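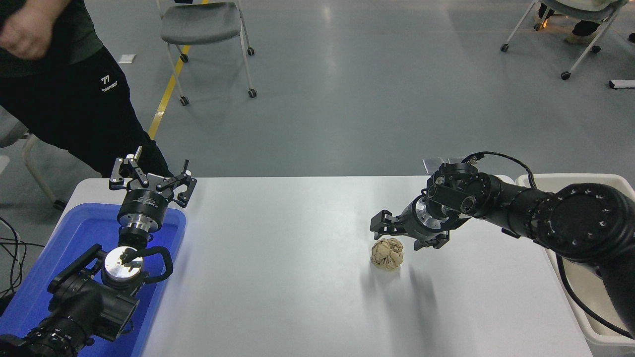
Crumpled paper, right arm. Bin on the right side, blue tray on the left.

Home Posts Replies Media Likes

Last updated: August

1/
Gripper comparison, part two. Part one was bench numbers only. This time both arms are on the white table and the job is moving things between a tray, the tabletop and a bin. Same controller for everything, same camera at the head, no wrist cameras.

2/
The two hands under test are the Priren three-finger and the Civetti parallel jaw. The Priren was fitted to both arms first and ran its full set. Then I swapped both sides to the Civetti and ran the same set again. Mixing them left and right sounded efficient and gave me numbers I couldn't use.

3/
Total was 1590 pick attempts over both hands. An attempt starts when the operator closes the fingers and ends at release or drop. If the operator backs off without closing, it doesn't get logged. I went back and forth on that and I still think it hides some bad approaches.

4/
Objects: crumpled brown paper, a flat sponge, a short length of garden hose, a tennis ball, a folded cotton cloth, an empty drink can. I left out anything heavy. Payload was covered in part one and neither hand had trouble with it.

5/
Paper is the object I care most about. A ball of it is light enough to slide away when the first fingertip touches, and it gives when you squeeze. A grip that reads as solid at the motor can be two creases folding flat. It also changes shape every time, so you never run the same trial twice.

6/
I made a new ball every 20 picks or when it got too tight, whichever came first. A fresh ball is springy. An old one is close to a rock and every gripper looks good on it. If you read a paper-ball result and they don't say how often they changed the paper, ask.

7/
Priren on paper: good. The fingers come down on different sides of the ball and it has nowhere to roll. You can be sloppy with the wrist angle. The operator can come in from the side with the fingers pointing down at a slant and still get it.

8/
Civetti on paper: fine if you line it up, poor if you don't. With two flat pads the ball squirts out along the open direction. The misses were nearly all from closing off center. Operators got better at it by the second session, so part of that gap is practice.

9/
Cloth went the other way. The Civetti pinches an edge and lifts. The Priren wants to gather a handful, and then the cloth hangs in the joints and doesn't let go cleanly when you open. I had to stop and pull it out by hand more than once.

10/
Those joints are my main complaint. Lots of small pins and openings. Threads get in. Paper crumbs get in. I blew it out with air at the end of each session and there was always something in there.

11/
Failures for the whole run came to 463. Before anybody quotes that as a failure rate for one hand: it's both hands, all objects, all operators, including first sessions. The sponge was never a problem for either one. The hose and the cloth account for more than their share.

12/
Cables. The Priren needs a thicker one and it has to go somewhere. I leave a tall loop over the wrist so the last joint can turn without pulling on the connector. Too short and it tugs the hand off line. Too long and it drags through whatever you're trying to pick up. Plan on redoing it.

13/
For the Civetti I could run the cable close along the arm and forget it. That counts for something if your arms work near each other, or if the bin has a high rim.

14/
Controller is a Srisuk box, the small one, with the stock teleop package. Latency felt the same with both hands. The one difference is close speed. The Priren ramps up slowly by default and operators kept thinking the command had been missed, so they pressed again. Turn the ramp down before you start -- I didn't, and I threw out the first session.

15/
Camera notes. The head view is fine for getting the hand over the object. It's weaker for the last bit, when the fingers cover the thing you're trying to grab. Shadows on a white tabletop help a lot. You watch the gap between the finger and its shadow close up and that's your height.

16/
I tried a dark mat on the table for one session. Less glare, but the shadows went with it, and black fingers over a dark mat are hard to follow. Mat came off again. If your hands are black, use a light table.

17/
Wear: after the full set the Priren had 2 finger screws that needed snugging up. The Civetti had one pad starting to lift at a corner. I re-glued it and it held for the rest of the week.

18/
Swap time is over 3 minutes per arm for either hand if the cable is already dressed. Most of that is the collar. Do both arms while you're there, then home them and check the tool offset. I skipped the offset check once and spent an hour blaming the operator.

19/
Somebody will ask which one to buy. For mixed household-type objects with people driving, I'd take the Priren and put up with cleaning it. For cloth or anything thin and flat, the Civetti. It's also the one I'd hand to a class, there's less on it to break.

20/
The Cullorcombe group asked whether this carries over to a trained policy. I don't know yet. The slack that the three-finger hand gives a human might help a policy too, or it might just mean messier demos. Same objects, same table, that's the plan for part three.

21/
Log format is the same as part one with a column added for paper age. If you've run the Civetti with the softer pads, send me your miss counts on round objects. I have a set of those pads on order and no date for them.

Older posts Back to top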